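# Starketti Irrigation District

The Starketti Irrigation District is a special-purpose public agency that delivers canal water to farms and a handful of small towns in the lower Dekker Valley. I've been editing this wiki's water pages for a while and this is the one I get the most mail about, so I've tried to answer the usual questions as I go (and yes, you can still write to me).

## What it is

An irrigation district is a local government, much like a school district or a fire district. It can charge assessments, sign contracts and borrow money by selling bonds. It does not police anything and it doesn't set land use rules, which people mix up all the time. If your neighbor is building too close to the ditch, the county handles that unless the building sits on the district's easement.

Starketti serves 2,145 accounts. Most are farms, but plenty are house lots that were carved out of old orchards and kept their shares when the land was split. I live on one of those!

## Water supply

The district has 2 sources. The main one is Famstead Reservoir, a federal project upstream that stores spring snowmelt and releases it through the summer under a long-term contract. The other is a set of older direct-flow rights on the Dekker River, which the district holds in its own name. The river rights are senior to nearly everything else in the valley, so in a dry year they keep the upper canal going after the reservoir allotment has been cut.

Deliveries usually start in May. The opening date depends on the snowpack and on how much canal repair got finished over the winter, and I've seen it slip by weeks.

## Canals and laterals

There are 4 main canals, feeding a web of smaller ditches called laterals. The Fleturell Canal is the oldest and the leakiest, and parts of it have been lined with concrete to cut down on seepage. Not everyone loved that. Several shallow wells along the canal had been living off the seepage for generations, and their owners found out fast.

Canal water is untreated. It's for fields, gardens and stock, and the household supply in the towns comes from separate municipal wells run by the towns themselves.
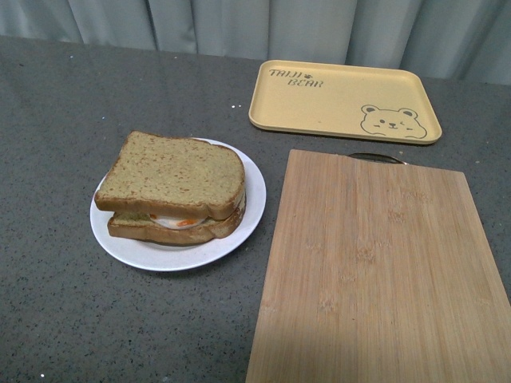
## Who regulates what

I find this the hardest part to explain, so bear with me. The state engineer's office decides who holds a water right and how senior it is. The federal project office runs the dam and sets each year's reservoir allotment. Water quality belongs to the state environmental department, and fish passage at the diversion dam involves the wildlife agency as well. The district itself only moves the water and bills for it.

## Assessments

Each account pays a flat fee plus a charge per acre. The minimum bill is $300 a year, and you owe it whether you open your headgate or not. Unpaid assessments become a lien on the property, so check with the district office before you buy land in the valley.

## See also

- Famstead Reservoir
- Fleturell Canal
- Dekker River water rights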